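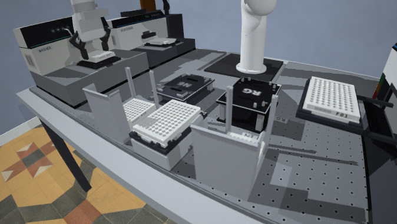 作者：Etura 新闻与公众联络处 编辑

Etura 实验室共享清洗与借用服务扩大至全市中小学及社区检测点

2025年12月3日，Etura 宣布，原先只面向合作院校开放的实验器皿清洗与借用服务，将扩大到全市中小学和社区水质检测点。新服务由 Etura 与器皿供应商 Nusberg 共同运营，收发点设在 Lu 路原印刷厂一层和 Pravska 仓储中心。

首批纳入服务范围的单位共274家，其中学校占多数，其余为社区检测点、职业培训机构和少年宫科学教室。各单位可以按学期登记，也可以按次预约。登记不收取年费，费用按周转箱计算，学校和社区检测点适用同一价目。

许多中小学的实验室没有独立的清洗间。实验课结束后，烧杯、量筒和试管通常由教师或实验员在水槽里手工刷洗，再放在沥水架上晾干。班级多、课时紧的时候，前一节课的器皿来不及处理，后一节课只能减少分组，几名学生合用一套。社区检测点的情况略有不同，取样瓶数量不大，但对残留物的要求较高，手工清洗后往往还要用纯水反复冲洗，占用了检测人员不少时间。

Etura 在今年4月对部分学校和检测点做过一次走访。走访中提到最多的是三件事：器皿洗不过来，破损后补购周期长，以及每学期只用一两次的专用器皿长期占着柜子。扩大后的服务围绕这三件事安排，分为清洗、补换和借用。

清洗服务

使用单位将用过的器皿初步倒空、冲去固体残渣后，放入统一的周转箱，由收运车辆取走。每只周转箱内有隔板，烧杯、锥形瓶、量筒和试管分区放置。器皿到达收发点后登记、分类，经清洗、漂洗和烘干，检查无破损后装回原箱，在第二个工作日送回。用于水质检测的取样瓶单独成批，不与教学器皿混洗，漂洗用水为纯水，每批附一张空白测试记录。

以下物品不在清洗范围内：盛装过汞、氰化物或放射性物质的器皿，沾有生物样本的器皿，油漆及沥青类残留物，以及容积刻度需要重新校准的计量器具。使用单位如不能确定器皿能否送洗，可在装箱前电话询问。未经说明送来的上述物品将原样退回，运输费用由送洗单位承担。

周转箱的外侧贴有单位编号和批次条。装箱时请勿在器皿上另贴胶带或纸质标签，需要区分班级的，可使用收发点提供的箱内卡片。

补换服务

清洗过程中发现的缺口、裂纹器皿不再送回，由 Nusberg 以同规格产品补换，并在回箱单上注明。因收运和清洗造成的破损不收费；送来时已经破损的，按目录价结算。目录中目前有141种常用规格，覆盖初中和高中课程所需的大部分玻璃器皿。目录之外的规格可以代为订购，到货时间以供应商答复为准。

过去，学校补购少量器皿需要凑够一定数量才能下单，有的要等到学期末统一采购。补换服务不设最低数量，一只量筒也可以补。

借用服务

蒸馏装置、分液漏斗、滴定管成套器具等使用次数较少的器皿，可以按周借用。借用期最长为21天，期满前可续借一次，已有其他单位预约的除外。器皿以整套形式发出，箱盖内侧附清单，归还时按清单核对，无须清洗，倒空即可。借用服务优先满足有课表安排的学校，教师在预约时填写年级和实验名称，收发点据此配齐数量。

Pravska 仓储中心为借用器皿留出了600个存放格位，目前尚未全部启用。下一阶段将根据各单位的预约情况，决定增加哪些品种。

收运安排

全市划分为东、西、南、北四条线路，每条线路每周收送两次。距离收发点较近的单位可以自行送取，自送自取的周转箱免收运输费。寒暑假期间线路改为每周一次，社区检测点不受假期影响，仍按原班次执行。遇雨雪天气车辆不能按时到达时，收发点会提前通知联系人，已约定的借用期相应顺延。

位于 Lu 路的收发点受理登记、咨询和自送自取。该处临街有一扇卸货门，车辆可短时停靠，进出请从南侧通道绕行。Pravska 仓储中心只办理借用器皿的发放和归还，不接收待洗器皿。

登记办法

学校由后勤或教务部门统一登记，同一所学校的不同校区须分别登记，以便安排线路。社区检测点由主管单位代为登记。登记时需提供单位名称、地址、联系人、预计每周箱数，以及可以停车装卸的位置。已经使用 Etura 服务的合作院校不必重新登记，原有编号和周转箱继续有效，新的价目从下一结算周期起适用。

首次登记的单位可领取两只空周转箱和一份装箱说明。装箱说明分教学版和检测版，内容有所不同，请按用途领取。有需要的学校还可预约一次到校讲解，时长为一节课，对象为实验员和任课教师。

结算按月进行，月底出具明细，列明箱数、补换数量和借用天数。对明细有疑问的，可在收到后十个工作日内提出核对。

关于 Etura

Etura 从事实验室后勤服务，业务包括器皿清洗、纯水供应和实验室搬迁，服务对象以学校和小型检测机构为主。

关于 Nusberg

Nusberg 生产和销售教学用及检测用玻璃器皿，自合作院校阶段起即为本项服务供应补换器皿。

栏目：新闻发布 > 教育服务 > 实验室后勤

读者评论（4）

烧杯架子：我们学校两个校区，只有一个校区有实验员，分开登记的话联系人能填同一个人吗？

Etura 编辑回复烧杯架子：可以，联系人可以相同，地址和装卸位置请分别填写。

河边取样：取样瓶单独洗这一条很需要。想问棕色瓶和透明瓶能不能放同一箱，我们每次各有十来个，分两箱有点浪费。

初三化学组：滴定管借三周够用了，就怕期中前后大家一起约。希望能在网上看到还剩几套。

联系我们 | 服务价目 | 隐私说明 | 版权所有 Etura，转载请注明出处 | 返回顶部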